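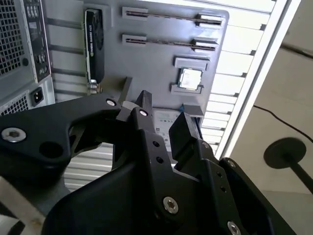

Monday, at the open tower.

4 min read

I said I would keep this diary through the whole of the rules rewrite, so I'm writing tonight even though most of the day went to arguing with a Word document. The teardown cell at Platatska has been running under the old handling rules, which were written for a line that did nothing but printers. Half of them mention toner. The computer work got added as a two-page appendix and that appendix is what I'm supposed to replace by the end of April.

The draft stands at 53 rules. The old book had 189, counting the printer ones, so I feel all right about that. I would like it shorter still. The operators in Hladun have told me more than once that they stop reading after the first page, and I believe them, I do the same thing.

Morning was the approach rules. The main one says the fingers open to their full working gap before the arm comes anywhere near the case, and the gap doesn't change until the wrist has stopped moving. The old wording was "open as required." I've seen three people read that three ways. The new wording gives the point at which it has to be done, which is outside the case wall. If the gap has to change inside the case, the arm backs out first. This costs time on every pick and I expect a complaint from Isgate, who keep the cycle numbers.

Next came the order of inspection. My version has the operator look at the parts before moving toward any of them: the memory slots, the processor and its socket, the graphics card, the drive, whatever wires are in the way. Then say out loud which one is the target. Plamari objected to the saying out loud. Their people work alone at night and feel silly. I kept it in, but changed it to "say or enter," so they can type it in the job log instead. I'm not completely happy with that. Typing takes your eyes off the work and saying it doesn't.

Small wires got their own rule. A thin wire showing beside a part is to be treated as attached at both ends until somebody has checked. I wrote that sentence four times and the last version was the same as the first.

Lunch at the desk. It rained.

Afternoon was surfaces and loose parts, and I was slower at it than I should have been. The old appendix treats a part as either inside the machine or in the bin, and that doesn't match how the work goes. There is nearly always a stage where things are resting on something else, a drive in its caddy, a card standing on its edge, and the arm has to work close to them without having been told they are there.
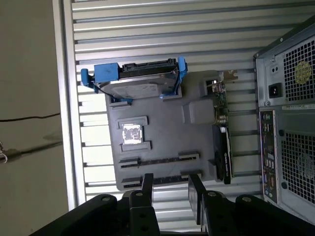 So the new section starts from the idea that anything not fastened down can tip. A card on edge is the one I worry about most, with the fan shroud making it heavier on one side. The rule I settled on is that the arm may not pass over a standing card, only beside it, and has to be at reduced speed when it does. I left the number for reduced speed blank because the safety people at Isgate own that figure and I don't want to be quoted on it.

Drives in caddies are easier. Grip the caddy and leave the drive alone. The tabs on the ends give a bit of trouble, though, and one of the Hladun operators wrote in last week asking if a tab counts as a grip point. My answer is no. A tab is there for a thumb and I don't trust it with the full weight. I put that in as a note under the rule and then moved it up into the rule itself, on the grounds that notes get skipped.

Processors with old paste on top took me most of an hour. The paste gets on the finger pads, and from the pads it gets on everything you touch afterward, and then the camera people blame the lighting. What I have now is: no contact with the top face of a processor that carries residue. Edges only, or a pad change right after. The pad change has to be logged. I had a line about wiping them down by remote but I took it out. It was never going to be followed and I would sooner have fewer rules that people keep.

I also wrote two rules about the room. Cables on the wall count as part of the work area if the arm can reach them at full stretch — this was missing from the old book altogether. And anything on a pole or a stand near the cell gets put on the floor plan, whether or not it's ours. I asked for the current floor plan at 2:30 and was sent one that still has the printer line on it.

Sent the draft around at a quarter to five. Fourteen comments back by the time I had my coat on, most of them about the word "shall." Plamari wants "must." I don't mind either way but it has to be the same all the way through, and right now it's mixed, which is my fault for pasting from the old one.

Still to do: the section on when to stop and call somebody. I keep putting it off. The printer book says to stop "in the event of doubt," and everyone on every shift has a different idea of how much doubt that is. I'd like to tie it to things a person can check, like losing sight of a fingertip or a part moving when nothing has touched it. I wrote those down on the back of the shift sheet so I'd have them in the morning, and then left the shift sheet on the bench.

14 comments · 2 shares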